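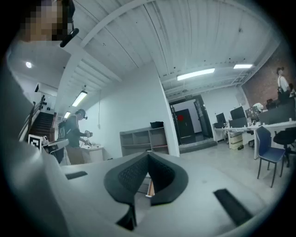

Clomine Match Tracker — yearly licence

The Clomine Match Tracker is a desktop program for people who follow football odds closely and want the numbers in one place. It collects prices for league and cup fixtures, stores them, and shows how they moved between the opening line and kick-off.

Each fixture has its own page with the home, draw and away prices, the over/under goals line and the last 28 meetings between the two clubs where records go back that far. Team news is entered by our own staff and marked with the time it was added. Corner and card markets are included for the top divisions only.

The current version covers 1487 clubs. Lower leagues were added in March, edited by Dayana Ponce and Isauro Zavala. Women's leagues are in the same menu — choose the country first, then the competition.

What you get
Licence for one user, two computers
Price history from the last five seasons
Export to spreadsheet
Email alerts when a price passes a level you set
Printed quick-start guide

The Tracker does not place bets and is not linked to any bookmaker account. It does not give tips. Buyers must be 18 or over.

Product code: 3471
Format: download, or USB stick by post
Needs: 4 GB of memory, internet connection

Holders of the older Destik licence can move across at no charge until it runs out. Send your order number to Jaqueline Quintero on the support desk and keep the old program installed until your saved fixtures have been copied.

Page updated May 26, 2023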